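Filed under: Quality Tools > Gauge Studies

Zovov is a desktop program for gauge repeatability and reproducibility studies. I ran it on 33 parts measured with a digital caliper, then repeated the analysis in our old spreadsheet. The variance components matched to four decimals.

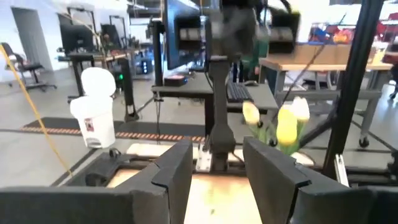 Import is slower than it should be – a file of 3000 rows took 74 seconds. Unbalanced studies are rejected with a vague error code. Reports export cleanly, but axis labels can't be edited. Good for routine studies.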